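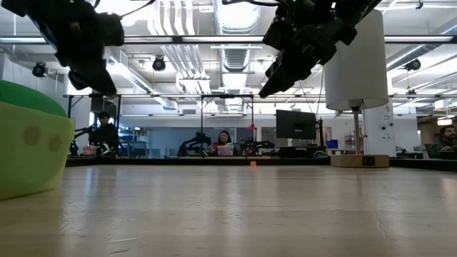 The long tabletop, with the work area at the far end.

Plerkavstead Rally Team - progress report to Nasution, season to 16/09/2025
Prepared by Itziar Pastor, team manager

Results
The team has started 4 gravel rounds this season and finished three of them. Our best result was second in the two-wheel-drive class at Plenov in July. The retirement was at Zirnero, where a driveshaft let go on the second stage. We rejoined the next morning but stopped again with the gearbox stuck in third, and that round counts as a non-finish for the championship.

We are fourth in class with one round left. Third is still possible on points if we finish ahead of the Zirnero crew.

Car
The gearbox was stripped after the retirement and rebuilt with a new selector fork and bearings. It has since done 411 kilometres, counting testing, with no further trouble. Both front driveshafts were replaced and the old left one is kept as a spare.

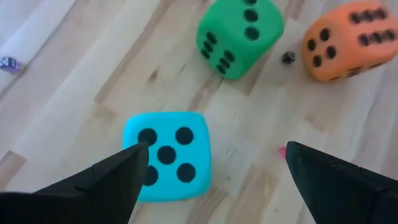
The rear dampers are due for service before the final round. We had planned to do this over winter, but the fluid is past its hours and the car was moving around too much under brakes at the last test. The work is booked and comes out of the existing maintenance line.

Budget
Spending on the gearbox came to $1733, against the $1000 set aside for drivetrain repairs. The difference was covered from the travel line, which was under because we shared a transporter to Plenov. Tyres are on budget. Entry fees for the last round have been paid. 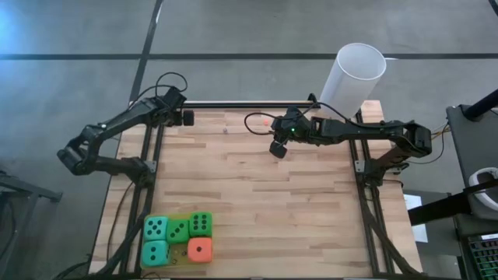
We are not asking for any change to the total grant this year. For next season we would like the drivetrain allowance raised, and a costed request will follow with the end-of-year accounts.

Crew
Our second co-driver has her licence upgrade and will do the recce for the final round. We are still short one mechanic for service park - the position has been advertised through the club and two people have asked for details.

Next steps
Damper service, a half-day shakedown on the Plerkavstead forest road, then scrutineering. The final report will be sent once the championship results are confirmed.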